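Duvet roll

A duvet roll is a way of storing a spare duvet or comforter on a made bed, by folding it lengthwise into a long bundle and laying it across the mattress at the pillow end. It is also called a head roll or, in some hotel manuals, a bolster fold, although the second name is disputed: a bolster is a stuffed cushion with its own cover, and a rolled duvet has neither the firmness nor the shape.

Claims of a long history should be treated with care. The guide Stirnwood traces the practice to country inns but gives no source. The earliest dated mention known is in a housekeeping leaflet by Joanne Mellor, issued in March and running to 14 pages, which describes the roll as "a cupboard for people without cupboards."

Form

The bedding is folded until it is narrow enough to sit behind or beneath the pillows. Instructions tend to show a tight, even cylinder. In use the result is usually lumpy, with bulging ends, and pillows set on top seldom stay level. 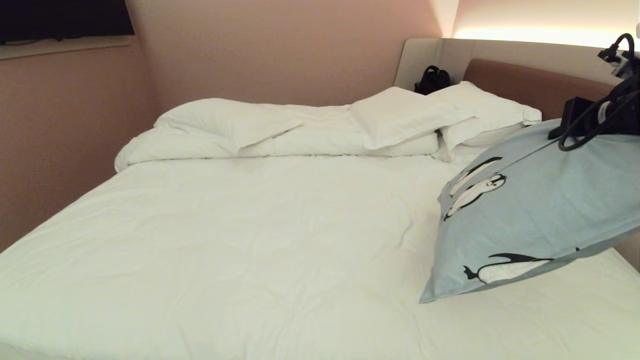
White duvet rolled at the pillow end of a double bed, with three white pillows and a light blue penguin-print pillow.

Pillows may be laid flat on the roll, leaned against it or stacked beside it. Mellor allows two. Larger numbers are common, and there is little to support her view that they spoil the line of the bed, given that the line is rarely straight to begin with. Patterned pillows are generally placed last, in front of the plain ones. 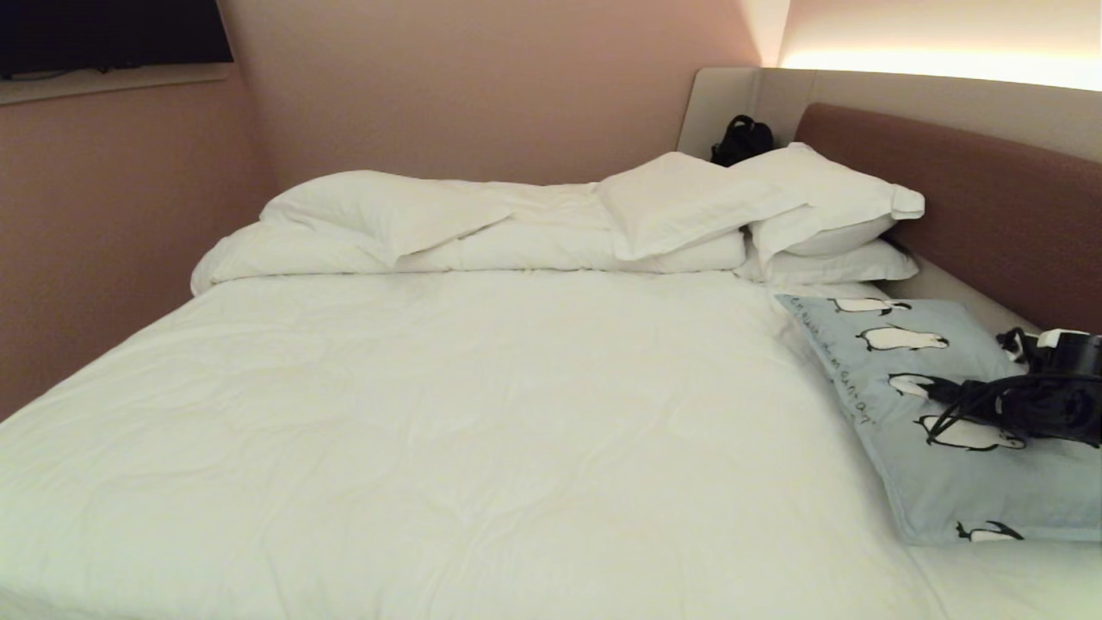 Rolled comforter on a double bed with a white duvet and four white pillows. The upholstered headboard continues along the right side.

Claimed benefits

Supporters say the roll supports the back of a seated reader. The only trial usually cited, by the bedding firm Haltik, asked 29 people for their opinion after one night and had no comparison group. The claim that rolling keeps down feathers from clumping is repeated widely and has not been tested.

See also

Bolster; Bed making; Pillow sham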